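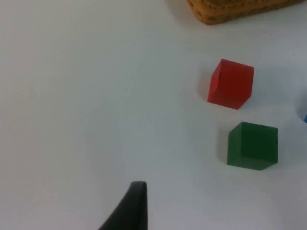 Red and green wooden cubes on the white tabletop.

Tabletop set, Zwane playroom
Gallery page kept by Seema Saxena

These pages record the blocks and the storage that goes with them. The cubes are plain wood with a solid color on each. Small nicks are left as they are — no filling, no repainting. Edges are checked by hand in January and sanded only if they catch on cloth.

Storage is an open woven basket with a braided rim. It stays on the table during use and goes back to shelf 3 afterward.

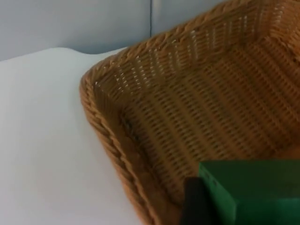 Dust collects between the strands, so the weave gets a dry brush before the blocks go back in. Water is kept off it. Corrections to Hendrik Molefe.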